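Notes > Household > Water

Hard water and the kettle, part two

2 min read

Dec 7, 2024

The Trusa kettle went back into service in February after its last full descale. I have kept a log since then, mostly to settle how often the job needs doing. The supply in Drastilthorpe is hard enough to leave a white film after 3 boils.

My procedure is citric acid, 23 grams to a full kettle, brought to a boil and left until cool. Vinegar also works, but the smell stays in the lid gasket. Rinse twice.

The filter jug made less difference than I expected. Scale still formed on the element, only slower, and the cartridges cost more per year than the acid – by a wide margin.

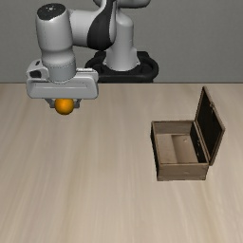
I also tried the Roltana inline filter under the sink. Flow dropped noticeably, and the fitting needed a second wrap of tape before it held. It stays in for now. The next entry will cover the shower head.

Related
Descaling a shower head without removing it
Gasket sizes for older kettles
Reading a water hardness strip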